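Gustholm Residents' Forum > Community Services > Clothing exchange: proposed changes

Heloísa Trindade
Members are invited to comment on the proposed rules for the September clothing exchange at Nidby Hall. It is proposed that each household may bring no more than 15 garments, and that knitwear be accepted only if it is free of holes.

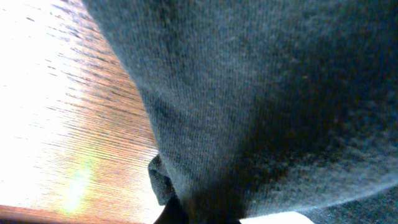

Lint or light bobbling would not be grounds for refusal. Comments should be posted in this thread.

Rocha
I wish to object to the limit. Families with several children will exceed it at once.

Flovo_90
I support the limit. Sorting took up most of the last exchange, and sportswear in particular arrived without any indication of size.
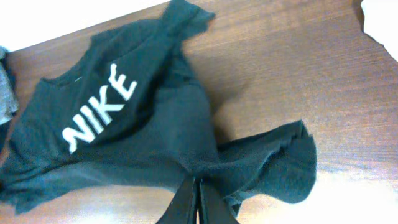 I would further propose that branded items be treated in the same way as all others. A separate rail for them caused ill feeling.

Anderson Araújo
I agree as to the rail. As to the limit, could children's clothing be exempted? T-shirts should in any case be handed in folded. 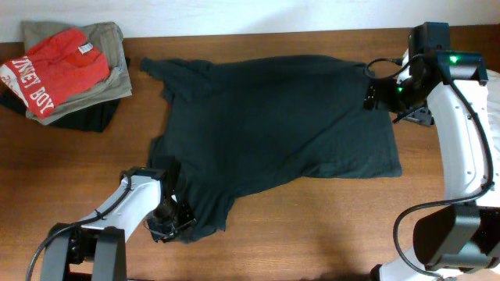
Last edited by Anderson Araújo: 08/03/2026

Baby clothes already have their own table under the present rules.

Rocha
An exemption for children's clothing would meet my objection in part. I remain opposed to any limit for adults.

Heloísa Trindade
The exemption will be added to the draft. Folded items may be stacked by type.

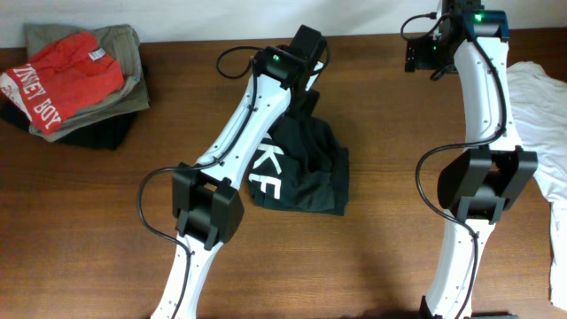
Coats are to be hung. The limit for adults stands for the present and will be put to a vote.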